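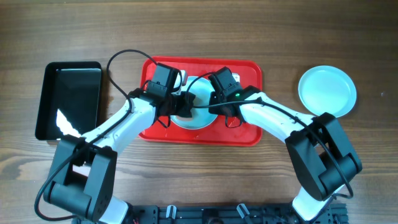 Vultia two-arm table unit with red tray and metal bowl, black tray on the left, blue plate on the right.

Vultia Table Unit — Demonstration Day at Reltside

The Vultia is a two-arm table robot for light handling work: trays, bowls, plates, small boxes and similar objects. You can see it working at our demonstration day in the Reltside showroom, on a Saturday in September. Entrance is free, but we ask you to register, as the room is not large.

What you will see

The demonstration is made at a normal wooden table and with normal kitchen objects. We chose it this way on purpose. Many visitors told us that at trade fairs they only see robots moving plastic cubes, and after this they cannot judge if the machine is useful for their own work. A metal bowl is a more difficult object than a cube. It reflects the light, it has a thin rim, and it slides easily on a smooth tray.

Each session takes 56 minutes. In the first part our operator guides the two arms by hand control and explains how a task is recorded. In the second part the unit runs the task alone, and the operator changes the position of the objects between the runs. Sometimes a grip fails. In this case we do not stop the session, and you can see how the operator brings the arms back to the start position. The last part is for questions, and visitors who wish can take the controls for some minutes.

You may bring your own objects. Please keep them under the weight limit given below, and no glass, please. If the object is unusual, write to us before the visit so that we can check if the standard fingers can hold it.

The unit

Two arms on one common base rail. The rail goes at the edge of the table, and the arms reach over the table from the same side. The operator stands or sits behind the rail and looks at the work in the same direction as the arms.

The arm links have white covers and the joint housings are black. Each arm ends in a black gripper with dark fingers. The cables run outside along the arms, in wide loops, and are held at the rail with clips. Some customers ask why we do not hide them. An outside cable can be changed in a short time and with one small screwdriver, and in our rental units this is the part that we change most often. The loops must stay long enough for the full movement of the elbow, so please do not shorten them with cable ties.

Technical data

Arms: 2
Joints per arm: 7, gripper not included
Load per arm: up to 2000 g
Mounting: base rail, on table edge
Control: by hand controllers or from recorded task
Spare fingers: one set included
Software: Stesness Task Editor, license included with the unit

Software

The Stesness editor is installed on the computer that comes with the unit. A task is recorded, cut into steps and saved with a name. Steps can be used again in another task — for example, the same movement for lifting a bowl can be followed by different places to put it down. At the demonstration day one screen beside the table shows the editor, and you can follow which step is running.

The editor is at this moment in English and Spanish. Other languages are in preparation, but we have no date for them.

Purchase and rental

The unit is sold directly by us and also by our partner Huaranga, who is responsible for installation and training outside our region. The rental period is a minimum of 7 days. If you buy the unit after a rental, the rental cost is taken off the price. Tables, trays and dishes are not part of the delivery.

Prices are given on request. Please tell us in your message if you need one unit or several, and what kind of objects you want to handle.

Coming to Reltside

The showroom is on the ground floor, with entrance from the parking area. The first session starts at 10 a.m. and the last one at 3 p.m. Please arrive a little earlier, because the door to the demonstration room stays closed during the sessions. Photos and video are allowed. Children are welcome together with an adult, but only adults can use the controls.

To register, send us the name of your company or school, the number of persons and the session you prefer. You will receive a confirmation by e-mail. If the session is already full, we will offer you another hour or a separate visit on a working day.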